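双腕セル保守・調整ミーティング 議事メモ
6月・水曜 15:30〜　記録:Fengying Tang
この記事は3分で読めます

1. 前回からの持ち越し
左腕の手首まわりの遊びについて。先週の締め直しのあと、Trollmont側で繰り返し精度を取り直してくれた。192回の往復でずれは許容内。グリッパーを外さずに済んだのが本当にうれしい。取り付けボルトの緩み止めは現行品のまま続ける。

右腕は異音の再発なし。ただし肩側のケーブルの張りが気になるという声が複数あり、議題3で扱った。

2. 基準用紙とブロックによる位置合わせ
目盛り入りの用紙を天板に置き、その上の木製ブロックに左腕を寄せていく手順を全員で確認した。治具を組まなくても始められるので、新しく入った人に覚えてもらうには最高の題材だと思う。手順書の版は「Long」に統一し、古い版は共有フォルダから外す。

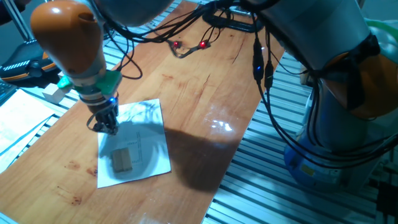 左腕のグリッパーは用紙の上、ブロックは用紙の下寄り
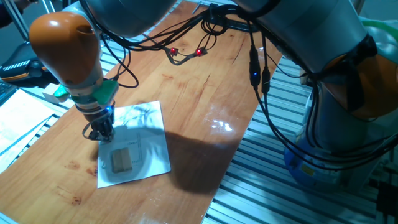

用紙の固定方法で意見が割れた。テープ留めは確実だが、天板のニスを傷めるのではという心配がある。薄いマグネットシートを敷く案も出て、これはかなり面白い! 次回までに両方を試し、置き直したときのずれを比べる。

降下速度は当面、通常の50%に落として運用する。接近の最後だけ手動で送るかどうかは、担当者ごとにやり方が違っていた。手動送りに揃えることで合意。ティーチング点の名前も人によってばらばらなので、今週中に一覧を作る。

天板の反射についても話が出た。ツヤのある面に照明が映り込み、ブロックの縁を拾う閾値が安定しにくい。照明の向きを変える、つや消しのマットを敷く、の順に試す。閾値を先にいじるのはなし。原因が混ざると後で泣くのは自分たちなので。

3. 配線の整理
天板奥のケーブルをどう束ねるか。腕の可動域をいっぱいに使う動作を考えると、きつく束ねるのは避けたい。Brillitzの担当から、結束位置を関節の手前と奥に分け、間に余長を残す案をもらった。図がとても分かりやすく、その場で採用。

・結束バンドは面ファスナー式に変更
・コネクタの両側にラベルを付ける(番号は配線表に合わせる)
・作業前に両腕の電源を落とし、LEDの消灯を目で見て確かめる
・復旧後、低速で全軸を一度動かす

配線表は43行目以降が古いままだった。ここはFengyingが直す。右腕の肩側の張りは、余長を取り直してから様子を見る。

4. 予備部品
グリッパーの指先は在庫あり。手首の緑のアダプターは予備がないので、同じ形状で追加を頼む。納期はFlurnmontに確認中で、返事が来たらチャットに流す。設計を少し見直して肉厚を増したいという提案もあったが、質量が変わると負荷設定もやり直しになる。まず現行形状で手配し、見直しは別枠で検討する。

5. 宿題
・用紙の固定、2方式の比較:左腕担当
・照明の向きの調整:右腕担当
・配線表の修正、ティーチング点の一覧:Fengying
・アダプターの発注:納期の返事を待って手配

6. その他
点検表に自由記入欄がほしいとの要望。大賛成。数値に出ない「なんとなく動きが重い」をちゃんと残せるようになる。来週分の用紙から欄を追加する。

次回も同じ時間。保守の続きから始めるので、比較の結果を持ってきてください。

最近の議事メモ
・グリッパー指先の交換間隔について
・非常停止回路の点検と復帰手順
・Trollmontとの合同調整会 まとめ
・右腕の異音、切り分けの記録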